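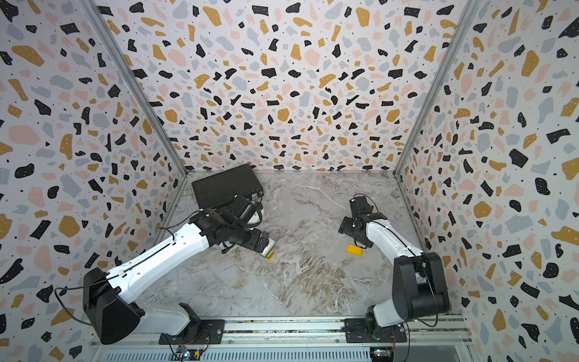

Work > Benefits > Appeals

How to ask for a review of a benefit decision

A claim refused at first instance can usually be reviewed by a second officer. The steps are similar for most income support programs.

1. Find the decision letter. Note the decision date, the file number and the section of the act or policy relied on.

2. Check the time limit. It normally runs from the day you were notified - keep the envelope if the letter came by post.

3. Write the request. One page is enough. State which finding you dispute and the outcome you want.
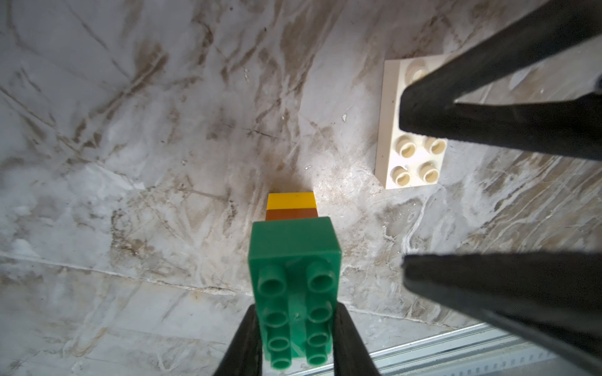 4. Attach evidence. Payslips, a separation certificate and bank statements carry the most weight. Label each page with the file number.

5. Lodge it and get a receipt. Online lodgement produces a number; at a counter, ask for a stamped copy.

If the debt or underpayment is over $2000, get advice from a community legal centre before lodging. Keep reporting income while the review is open.

Reviewed by Nesma El Khatib, 01/11/2022

2 comments
117 shares

Related
Reporting casual earnings
Repaying an overpayment by instalments
What to bring to a tribunal hearing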